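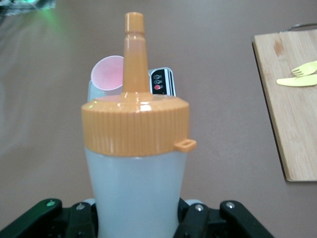
Photo: Constanza Daza / Malmont Robotics Club

Malmont Robotics Club
Minutes of the general meeting, Jan 5, 2019

Present: Pilar Godoy (chair), Santino Sosa, Constanza Daza, Nahuel Maldonado, Albane Guillot (minutes), plus most of the Drurska team and three parents.
Apologies: the two Durán brothers, who are still away.

1. Minutes of the November meeting
Approved with one correction. The spare battery charger was lent to the middle school group, not given to them. Santino will ask for it back.

2. Drurska: kitchen table task
This took up most of the meeting and it was a great one to sit through! Constanza had the wrist camera view up on the big screen while Nahuel talked us through where the team is with the Asport Cup entry.

The squeeze bottle with the orange-yellow cap is now the team's main test object. The gripper takes it low on the body, with the tall nozzle standing clear above the fingers. Nahuel likes the low hold because the camera keeps the whole cap in view, and the ridges around the cap give the software plenty of edges to work with. Pilar asked about the bright reflection on top of the dome. Nahuel said the older version of the detection code used to mistake shine for a separate object, and that the new version looks for the outline of the cap first and deals with highlights later. He wants another round of testing on this before he will call it fixed.

The body of the bottle is harder. It is frosted and pale, and there isn't much for the camera to hold on to. Constanza has been training with the cap as the anchor and estimating the body from there. Several people had ideas. Best received was Santino's, to train on the same bottle under three different lights. Constanza will try it.

One of the parents asked why the team doesn't choose easier objects. Pilar read out the Asport rule that at least one item has to be see-through or partly see-through. There was some groaning, but Nahuel said he would have picked the bottle anyway.

Table layout. The current practice layout has the bottle in front, the pink cup behind it, and the yellow fork and knife lying on the cutting board to the right. Albane wondered if the cup should come forward, as the bottle's cap hides part of what is under it from the camera's side. The team would like to leave it where it is. Judges set the table on the day, and if the robot only practices with everything in plain sight we will be in trouble in round two. Agreed to leave the cup there and add a second layout with the cup in front.

The fork and knife are the next big job. They are pale, shiny and nearly flat on the board, and the fingers have to come down close to the wood without scraping it. Nahuel's plan is to tilt the wrist and slide in from the handle end. He drew it on the whiteboard and it started a very lively ten minutes on whether to go for the handle or the middle. No decision, both will be tried.

Numbers. The team has now logged 1123 practice grasps since the season opened, 177 of them with the squeeze bottle. Constanza wants to reach 3000 in total before the regional round. Everyone thought this was ambitious and everyone clapped.

ACTION: Constanza to run bottle training under three lights.
ACTION: Nahuel to test both fork approaches and report back.
ACTION: Albane to draw up the second table layout and tape a copy inside the cabinet door.

3. Finger screws
Santino reminded all operators to check the screws on all four fingers before every session, including the one on the inner right that people skip. The small screwdriver lives in the red tray. It does not live in anybody's backpack. He has made a check sheet and will hang it by the door.

Pilar asked if we should buy a spare set of fingers. Santino will get a price. If they can't be shipped in time we will look at printing a set ourselves, which two of the younger members are very keen to do.

ACTION: Santino to get a price and a delivery time.

4. Asport Cup registration
Form is nearly done. The team list stands at 14 students. Still missing are four permission slips and the short project description. Albane read her draft aloud and it was very well liked, though Nahuel would like the word "waiter" taken out, as the robot does not carry anything to anyone yet. Changed to "table helper."

Travel: Pilar has asked the school about the small bus. If we can't have it, three families have offered cars. The robot goes in its own case with somebody sitting beside it.

5. Open evening
The club will have a table in the main hall. Drurska would like to let visitors steer the gripper by hand and try to pick up the bottle themselves. Strong support for this. Santino asked for a rule that an operator stands at the stop button the whole time. Agreed.

Constanza will bring the second screen so that people in the back can watch the wrist camera too. She thinks the camera view is the best part of the whole project and nobody argued!

6. Any other business
New members are welcome to sit in on training sessions as soon as they have done the safety talk. Nahuel is giving the next one.
Please label your food in the fridge.
Pilar thanked the Drurska team for coming in over the break.

Next meeting: same room, date to be sent by email once the bus is settled.

Minutes taken by Albane Guillot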